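Two-arm cell walk-round, Osholm bench line
Checklist with comments
Filled in by: Min-kyu Yoon, day shift
Date: 2023-04-15
Cell: Skandside, bay 2
Last full walk-round: November

How to use the sheet: mark each line OK, FIX or ASK. OK means you looked at it yourself. FIX goes to maintenance with a tag on the gate. ASK is for anything that looks odd and you can't say why. Comments are welcome on every line, and I've gone to town on them this time.

SECTION A. Before you go near the arms

A1. E-stop on operator side pressed, tested, reset. OK
Positive click, stack light went red, controller dropped out straight away.

A2. E-stop on aisle side pressed, tested, reset. OK
Works fine, but somebody keeps parking the blue tote trolley in front of it. I moved it twice this morning. Can we get floor tape down? I'll happily do the taping.

A3. Lockout points labelled and reachable. OK
New labels are terrific. Big letters, and you can read them without crouching.

A4. Personal locks available on the board. FIX
We're short on the evening side. Two people were sharing a lock last week and that defeats the whole idea. Please order more before the next roster starts.

A5. Speed limit set to teach mode before entry. OK
Checked on the pendant and again by watching a slow jog. Please do both.

SECTION B. Enclosure and work surface

B1. Walls and panels secure, no sharp edges at hand height. OK
Ran a gloved hand along everything I could reach.

B2. Work sheet flat, clean, no lifting at the edges. OK
Wipe it with the lint-free cloths from the drawer, never with the shop rags. The rags leave fluff and the fluff ends up in the seals we're fitting.

B3. Mounting plate fasteners checked against torque marks. OK
All the paint lines still meet.

B4. Residue on plate or surface. ASK
There's a strip of white residue near the middle of the mounting plate. I don't know what it is, so I haven't scraped it. If it's adhesive, fine, let's get it off and move on. If it's coming from somewhere it shouldn't, I'd like to know before we run another full shift over it.

B5. Lighting adequate for close inspection. OK
Much better than the old hand benches! We used to lean in until our own heads blocked the lamp.

SECTION C. Arms, grippers and cables

C1. Base joints: no play, no noise. OK
Rocked each one by hand with power locked out. Solid.

C2. Elbows and wrists: housings intact, no rubbing. OK
I like to do this one with the arms parked in the meeting position, because that's where the cables are pulled about the most and you see the real clearances instead of the tidy ones.
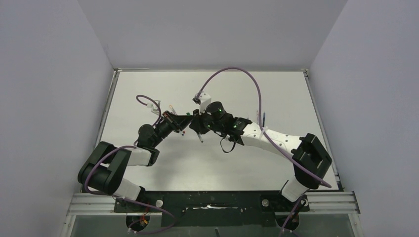
Leave them parked there while you do C3 and C4 as well. It saves going back to the pendant, and on the old order of the sheet we were jogging the arms three separate times for no benefit at all. Multhorpe does it the same way on their cell and that's where I pinched the idea.

C3. Cable loops: free to move, no kinks, nothing snagging. ASK
The purple cables have plenty of length in them, which is kind to the connectors, but the long one on the right arm goes up in a tall arc over the back of the table before it runs down the forearm. Watch it through one full slow cycle and look at where the top of the loop travels. I'd also like maintenance to have a think about the ones dangling near the bottom edge. A few clips would sort it.

C4. Loose connectors. ASK
Small red-and-yellow wire connector down at the left base. Can someone tell me if it's a service lead or a spare? If it's a spare, cap it and tie it back.

C5. Gripper tips: wear, cracks, misalignment. OK
Compare against the sample tips in the drawer, under the magnifier. Don't go by feel.

C6. Tip-to-tip clearance at handover position. OK
They come very close together at this point, so it's worth getting the gauge out every time and writing the reading in the cell log. My eyes told me one thing last month and the gauge told me another.

C7. Indicator lights on wrist motor checked. OK
Two green on the right wrist. If you see any other colour, stop and look it up in the binder before you clear it.

SECTION D. The people side

This section is new. I asked for it and Heo's integration crew backed me up, so please don't leave it blank.

D1. Operators know which tasks are theirs and which belong to the cell. OK
The cell does the handover and the seating of the small parts. We do kitting, first-off checks, rework and anything with a soft seal that's been sitting in the cold. I'm delighted with this split. I did that seating job by hand for years, 200 pieces on a good shift, and my thumbs were no good for anything by the time I got home. I've started playing guitar again!

D2. Rotation followed. FIX
The plan says 40 minutes on cell watch and then swap. In practice people stay on because it's the sitting-down job, and I understand that, but attention drops off. I caught myself reading the same log line over and over. We should put the swap on the line screen so it isn't up to whoever's next to come and ask.

D3. Two people present for any clearing inside the enclosure. OK
Good habits here, on both shifts. One on the pendant, one with hands in, and you say out loud what you're about to do. Newer folks picked this up faster than I did.

D4. New starters signed off before solo watch. OK
Every one of them does 20 supervised restarts before signing off. It sounds like a lot and it's the most useful part of the training, since you get through all the daft little faults with a mate beside you.

D5. Noise and talk. ASK
An odd one, but I want it written down. The hand bench was a chatty place. You sat across from each other and you knew whose kid had a cold and who'd had a rough night. Cell watch faces the screen, back to the aisle. Could we turn the stool and the monitor so the person on watch faces the kitting table? The sightline to the cell would be just as good. I tried it over a break.

D6. Stop authority understood by all. OK
I asked everyone the same question: who can stop the cell? Everybody said "me". Brilliant. That's the answer, and you don't need a reason ready when you press it.

D7. Near misses reported since last walk-round. OK
Three reports, all minor, all in the log. I'd worry more about a blank page.

SECTION E. Restart

E1. All locks off, by the people who put them on.
E2. Tools counted back to the board.
E3. Lint-free cloths in the bin, not on the work sheet.
E4. Slow cycle watched from start to finish.
E5. First-off part checked by hand and signed.
E6. Log entry made, with the time.

All E lines OK. First-off part was spot on.

Actions carried forward
A2 Floor tape at aisle e-stop: Min-kyu
A4 More personal locks: stores
B4 White residue, identify then clean: maintenance
C3 Cable loops and clips: maintenance, with Heo on the phone if needed
C4 Red-and-yellow connector: maintenance
D2 Swap prompt on the line screen: controls
D5 Turn stool and monitor: Min-kyu, after a word with the safety rep

Further comments

I've heard a few people call the walk-round a box-ticking job and I'd love to change some minds on that. You get to spend proper time up close with a clever bit of kit, at your own pace, and you learn how it's put together. I knew nothing about servo drives when this cell went in. Now I can hear when one's unhappy. If you're on the fence about joining the inspection roster, come and do the next one with me and bring your questions. There's room for two and I'll show you how to read the torque marks.

Items marked FIX to be answered within 24 hours. Items marked ASK get a reply on the board by the end of the following shift, even if the reply is "still looking".

Signed copy is in the binder at the end of bay 2.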